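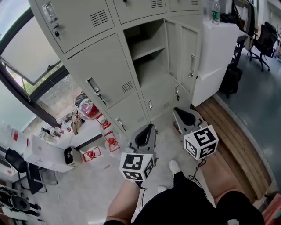
Issue 77

# Gripper tracking fault: FAQ

Updated 15/09/2021. Written fast, will tidy later. Send corrections to Brenda Alarcón.

**What went wrong?**

Right-hand gripper position jumped in the middle of takes. Drora kept recording and never threw a warning. We found out when the Escobar arm replayed one of the takes and drove its fingers into the bench. No one hurt. One finger pad torn, one mount bent.

**How many takes are bad?**

77 out of 484. They're flagged in the July folder. Don't delete them, Zoller wants the raw files.

**Was it the marker or the cable?**

Cable, mostly. It pulls on the connector when you reach up or squat down, contact drops for a moment, and the tracker fills the gap with a guess. Bad guess. We could reproduce it by tugging.

**So how do I route the cable?**

Over the shoulder, clip at the back, slack at the wrist. Not down the front of your body. Never under a foot or around a chair wheel. If it catches on a door handle, stop the take.

**Can I still do the locker tasks?**

Yes, with the new clips on. Keys stay in the locks, watch for the cable looping over them. Open doors slowly.
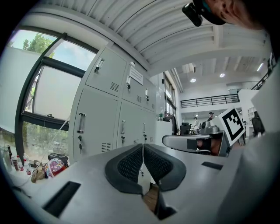
**Do tilted markers cause jumps too?**

Not by themselves. Fisum tested this seperately and the jumps only showed up when part of the pattern was hidden, usually by a thumb or a sleeve. A tilt like the one on the board above the second gripper is OK, all the black blocks can be read. Hand stays on the grip, well below the pattern. If you have to twist further than that, turn your whole body instead.

**Can I replay a take on the arm?**

Not yet. Once the check script passes it, yes, and the first replay is at low speed, hand on the stop button, no one inside the tape. 2 people minimum. No exceptions, even for short ones.

**The check script says "gap over 100 ms." Now what?**

Take is out. Don't trim around it. Reseat the conector, record again, note the old take number in the log.

**Is the left gripper affected?**

No jumps found so far. Clip it the same way.

**When do we get the new connectors?**

Ordered. No ship date from Zoller yet, will post it on this page.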